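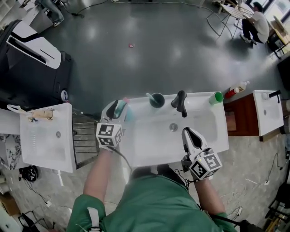

Week 8: Learning from handheld demonstrations

Quintero's method skips the robot during collection. A person does the chore with two handheld grippers, the marker cubes give the pose of each hand, and the policy trains on that.

The Studley set has 231 demonstrations at the sink. After filtering, 182 remained. Most of the rest died of lost tracking, a cube having been turned away from the camera at the interesting moment.

Note that people are very good at brushes and cups, and the policy inherits only some of this.

Read Cáceres, section 10, before lab. She is less cheerful about it than I am.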